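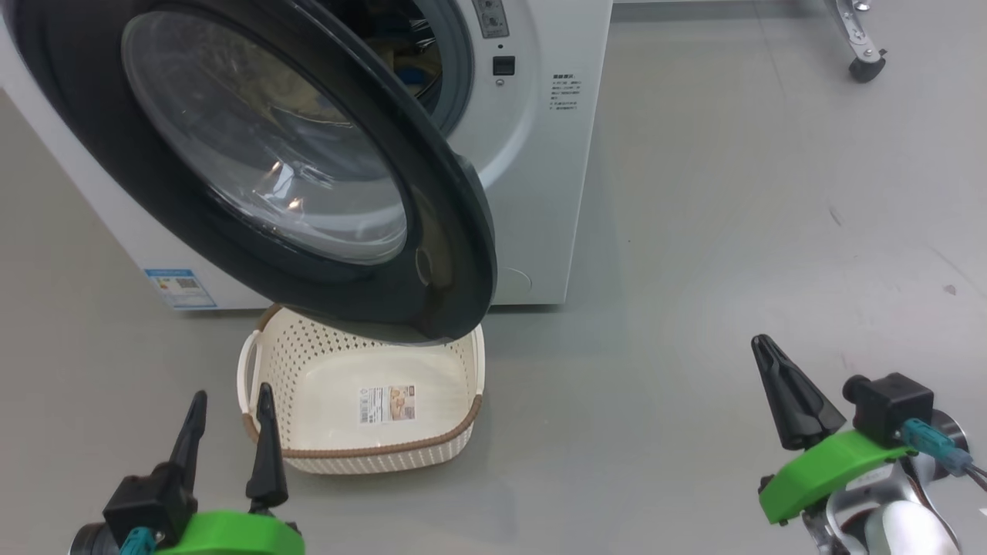 Astow Housing Support
Progress report to the Clarnater Fund: shared laundry, Tovar House
Prepared by Smaranda Onu, 03/09/2020

1. Position at the end of the period

The laundry room at Tovar House is in use. Installation work funded under the grant is complete except for the items listed in section 4. Residents book a slot on the sheet by the door and do their own washing. Staff help is given on request and recorded in the day book.

2. Equipment

The washing machine is a white front loader and stands directly on the floor, without a plinth. We had allowed for a plinth in the February estimate. It was dropped after the fitter advised that the floor was level enough, and the sum was moved to pipework.

The door opens wide and hangs over the space where a basket would normally be placed. With a low basket pushed up to the machine, washing can be pulled from the drum straight into it. The plastic baskets bought for this are cream with a brown rim and have perforated sides. Each has a cutout handle. Product labels are to be peeled off as baskets are issued, as the adhesive is harder to remove after washing.

The text printed on the front panel, to the right of the door, is in Chinese. An English instruction card has been drafted and covers loading, detergent, programme choice and what to do if the door will not release. It will be laminated and fixed to the wall at eye level.

3. Use

Over 375 loads were recorded in the period. Uptake was slow at first and improved when evening slots were added. 13 residents now hold a regular slot. The remainder use the launderette or book as needed.

Two faults were reported. One was a blocked filter, cleared by staff. The other was a slow drain, traced to a kink in the waste hose behind the machine. The hose has been re-clipped. Filter checks are now monthly.

Items left in the drum at the end of a slot are the most frequent complaint. The house rule is that the next user may move them to a basket but may not put them on the floor. This is being applied unevenly.

4. Outstanding

Instruction card: text agreed, awaiting lamination.
Wall shelf for detergent: on order from Fliltau, delivery date not confirmed.
Extractor fan: fitted, timer not yet set.

5. Budget

Spending is within the approved total. No change to the grant is requested. Invoices for the pipework and baskets are attached as Annex A. The shelf will be invoiced in the next period.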